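Calado toy library promises a tidy-up, again

ILTATMONT, 25 May 2020 – The Calado toy library says its play kitchen sets will be sorted and ready to lend by the end of summer. Members heard much the same in February.
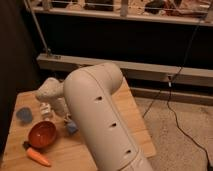
The plan covers 35 sets, each to be checked, listed and bagged. Only six are finished. Organizer Leonilde Bragança blames a late start and says the pace will pick up – she did not say how.

A toy carrot, a shallow bowl and a few small blocks or boxes hardly look like a season's work.
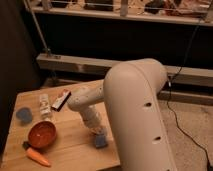
Parents pay $5 per loan and have been offered no refund for sets with missing pieces. Bragança said a new list would go out in roughly two weeks. The last one never did.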